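Workshop tips: trying out hand-held grippers before you settle on one

I've now had my mitts on more than 11 of these things (some for an afternoon, some for months) and a few habits have stuck, so I'm putting them down while I remember.

Use the same bits and pieces every time. Mine live in an ice cream tub: a wooden peg, a teaspoon, a sponge, a tea towel and one of those skinny plastic rulers from the newsagent. The ruler is the mean one! Flat on the bench it will embarrass a gripper that looked brilliant on the sponge. I do nine picks of each thing and write down the misses, and I don't let myself have a "practice" go after the first bad one.

Give your wrist a say. The Devetti felt lovely for ten minutes and like a brick after forty. Rigoberto Yupanqui lent me his kitchen scale and mine came out at 226 grams heavier than the Iltora, and I reckon all of it is up the front end, where you least want it.

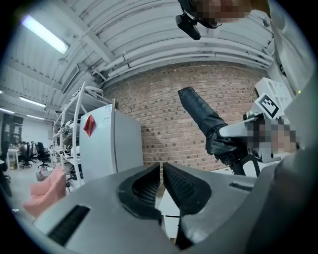

Finger pads are where I'd spend the fussing time. Smooth rubber is fine on the first day and then it picks up every bit of lint in the building, and you start blaming the motor for what is a dirty pad. Studded ones, like the pair of black fingers on the grey gripper with the little nubs right across the inside, want a soft toothbrush and warm water, not a rag, as a rag just leaves fluff between the studs. Let them dry fully before you close them on anything. I don't use methylated spirits on soft pads any more. It went badly with the Dudek and I had to order another set, and the postage cost more than the fingers.

Markers next. If your setup uses the square black and white ones, print them on matte paper and stick them down flat, corners first. Glossy ones flare under fluorescent tubes and you'll lose tracking every time you tilt your hand. A glue stick is enough. Keep a few spares in an envelope, same size, same print run, and measure one with a ruler before you trust the printer.

Comparing two side by side? Swap hands halfway. I was convinced the Iltora was quicker until I noticed I'd had it in my right hand the whole time (I'm very right-handed). Swapped over, there was hardly anything in it.

Cables: hook-and-loop ties, loose, with a bit of slack at the elbow. Zip ties are a pain the minute you change anything.

I haven't tried the Dritolov controller yet. If you have, tell me how the trigger feels with gloves on.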